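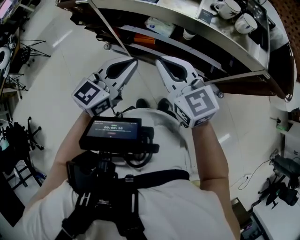
Chapter 2
Where Does a Town's Water Come From?

I grew up in Pustusen, a town of 2,900 people, and I never once wondered about the tap. You turn it, you drink, you go play! Then one February the main under Mak Street split and we hauled buckets up from the Skemetti (that's our river, brown and very cold) for days.

So let's start there, with a river and a thirsty town. We'll follow the water uphill to the Pradon reservoir, then back down through 900 yards of old pipe. Keep your map from Chapter 1 handy – you'll be drawing on it.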